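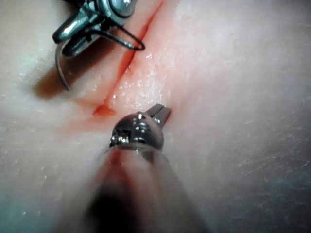 Kellbridge spent most of April swapping wrist cameras on its two-armed suturing setup, and on Monday they let me sit in for a whole afternoon of it. I've been writing up their gripper trials since the winter, so I figured I knew what I was in for. I didn't! The arms haven't changed at all. What has changed is where the little camera sits, and it makes for a very different job at the controls. With the new mount you're looking right up the back of your own instrument, a big blurry shaft at the bottom and then those skinny ridged jaws poking out past the wrist joint, with the other grasper over on the far side of the cut holding the needle and its black thread. The cut itself is nice and sharp. So is the wet sparkle off to the right of it, and that sparkle ended up being half the conversation.

Zahira Ngau runs the bench, and she's the one who wanted the comparison. They have two cameras in the running. One is the Hegde, which they've used all along, and the other is the Kirkelus, which is smaller and sits closer in. Same arms, same controller, same needle driver jaws on both sides. She had the team do 55 needle handoffs with each camera, left to right and back again, and wrote down every fumble by hand in a green notebook (I asked about a spreadsheet and got a look).

The Hegde lost the needle 7 times. I don't have the final number for the Kirkelus yet, as the last batch was still going when I had to leave for my train, but Zahira said it was running lower and she sounded pretty pleased about it. She was less pleased about the glare. The close-in camera comes with its own light, and anything shiny throws it straight back at you, so droplets turn into white specks and the dome of the wrist joint lights up like a headlight. Turn the light down and the grooves in the jaws go muddy. They settled on a setting of 500 on the controller's dial for the afternoon, and I gather there was some arguing about that before I showed up.

Benjamín Barrientos did most of the driving while I was there. He likes the new view a lot. With the Hegde, he told me, he was always guessing how far the tips were from the surface, and now he goes by the shadow under the other instrument and feels much surer of himself. "My shoulders came down," is how he put it. His one gripe is the shaft. It hogs the bottom of the picture, and when he wants to come in low he has to roll the wrist a bit just to see past his own tool.

I got a turn too, for maybe ten minutes. I'll spare you the details except to say I picked up the needle twice and was ridiculously happy both times.

Next up is the controller. Brernton has loaned them its 802, the one with the softer finger grips, and the plan is to run the same handoffs again with whichever camera wins. Zahira wants a shorter light session first, with a bit of film over the lamp to see if it calms the sparkle down. I've asked to come back for that one, and I'll post the Kirkelus count as soon as she sends it over.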